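Print this page | E-mail this release | Share (90) | Comments (0)

FOR IMMEDIATE RELEASE

Grutarden Opens Sign-Up for October "Clear the Table" Month in Plaltstead

PLALTSTEAD - Grutarden, the home storage shop on Filley Street, is taking names now for its October tidying sessions. Free. 300 places in all, morning and evening, first come first served. Bring the stuff from one drawer or one shelf. Just one. Go home with it sorted.

Sessions run 90 minutes in the upstairs room. Last year's filled up early and a lot of people were turned away at the door, so the shop has added a second start time at 6:30 p.m. for anyone coming from work.

The plan is the same as before. Tip everything out on a table. Small loose things go in an open bin. Things that travel go in a zip pouch. Bottles and tubes get checked for dates, then wiped, then put back or thrown out. No fancy systems, no labels machine, no homework.

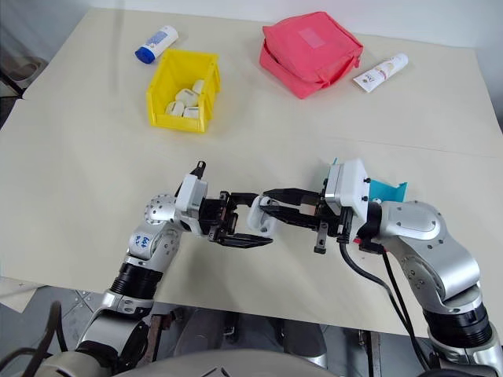 Sorting in progress: yellow bin with small white blocks, coral-pink zippered pouch, a bottle and a squeeze tube.

Open bins are the big seller at Grutarden and the shop makes no secret of why. No lid to lose. You can see whats in it. Kids can use it. The front lip on the slanted kind gives you something to grab when it's on a low shelf.

"People come in asking for more boxes and mostly they need fewer," the shop said in a statement. "Start with the bathroom shelf. Half an hour and you have a shelf again."

Also new for October, a swap corner run with the Thambiah Community Hall. Drop off clean bins, pouches, baskets and jars in good shape, take what you can use. Last spring's swap moved 534 items in one weekend. Anything left over at the end of the month goes to the hall for it's craft room. Please no cracked plastic, no glass without lids.

The first 100 people to sign up get a zip pouch to keep. Colors vary, no picking.

What to bring: contents of one drawer or shelf, a bag for trash, a damp cloth. Medicines and sharp tools should stay home. Children welcome with an adult. The room is up one flight of stairs, elevator at the back by the paint counter, ask at the register.

Sign up at the Grutarden front counter in Plaltstead or at the Thambiah Community Hall desk. Parking behind the store, enter from Filley. Street parking is free after 6 p.m.

Press wanting to sit in on a session should ask at the front counter a day ahead so a seat can be be held.

###

Print this page | E-mail this release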